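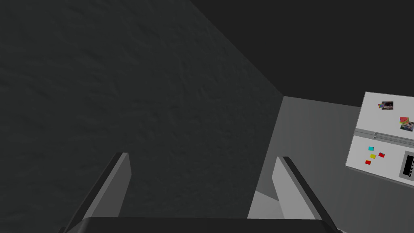

Gripper with open jaws, dark wall. Simulated render.

11/19/21. Thread on discharge summaries in the Vistau region, specifically what happens between the ward clicking "finalise" and the GP clinic opening the document. Long, mostly plumbing.

Scope first. Acute inpatient separations only. No ED-only presentations, no day surgery, no outpatient letters. Those run on a separate template and a separate queue, and I haven't audited them.

Sample was 162 summaries from the medical wards at the Waltus campus, all addressed to practices outside the town. Pulled by discharge date from April, then followed to the receiving inbox where the practice agreed to let us look.

Definitions, as these get mixed up in every meeting. "Completed" means the registrar or resident has signed it. "Sent" means the hospital system has released it. "Delivered" means the receiving software returned an acknowledgement. "Filed" means a person at the practice matched it to a patient record.

The regional dashboard reports completed. The funding agreement says sent. GPs care about filed. All three get called "on time" in correspondence.

Most of the delay people complain about sits between delivered and filed. A message can be acknowledged by the practice server and then wait in an unmatched folder. The hospital sees a green tick for it.

Usual cause of an unmatched item: the name or address on the hospital record differs from the one at the practice. Hyphens, apostrophes, a married name on one side only. Letters with diacritics are a recurring one. Anything sent to the Ñahui clinic had the first letter of the practice name replaced by a question mark in the header, and the matching rule read that as a different organisation.

The Ñahui fault was a character encoding mismatch in the interface engine. The header was declared as one set and written in another. Body text was fine, so it passed every visual check on the hospital side.

Bristamano (the messaging layer) patched the header handling in the test environment first. Production followed after the change freeze. If you run an older connector you will need to ask for the update, as it isn't pushed.

Second cause: provider directory entries. When a GP moves practice, the old entry stays live until someone retires it. Summaries keep going to the old address, are acknowledged, and then get forwarded by fax or not at all.

We found directory entries pointing at a practice that had closed. The mailbox was still accepting messages. I'd suggest every service check for these before spending money on anything else in this thread.

Third: size. The Bristamano connector splits any message over its attachment limit. Some practice systems file the first part and discard the rest without an error. The medication list is usually on the later pages.

Moving the medication changes to the top of the template fixes a good share of the harm here without touching the messaging at all. Order we're now using: changes to medicines, follow-up required and by whom, results pending, diagnosis, course in hospital.

"Results pending" needs its own field. At present it's free text inside the narrative and can't be reported on. A GP reading quickly will miss it, and there's no way to audit whether the result was ever chased.

On length. Course in hospital is now capped at 1,000 characters for stays without a transfer of care. Registrars objected at first. The cap can be overridden with a reason, and the override is logged.

On auto-populated pathology. The old template pulled in every result for the admission. We've restricted it to admission, discharge and anything flagged abnormal by the lab. Cumulative tables are available through the viewer for practices that have access.

Access to the viewer is not universal. Please stop writing "see viewer" in summaries going to practices that don't have it.

Performance targets. The proposal to move from completed to filed as the reported measure is reasonable, but the hospital doesn't control filing. Delivered plus a daily unmatched report back to the sender is achievable now. A target of 100 per cent filed is not, and setting it will just get the definition changed again.

The unmatched report takes a practice manager about 10 minutes a day at a mid-sized clinic. That time is currently unfunded. It should be in the next agreement or it will lapse.

Limitations: one campus, medical wards only, practices that opted in. Practices with the worst inbox backlogs probably didn't opt in, so treat the filing delay as an underestimate.

Surgical wards are next, same method. The field mapping and the query for finding stale directory entries are on the regional informatics share under the Waltus folder. Corrections to the mapping should go through the interface change form, please, as replies here won't be picked up.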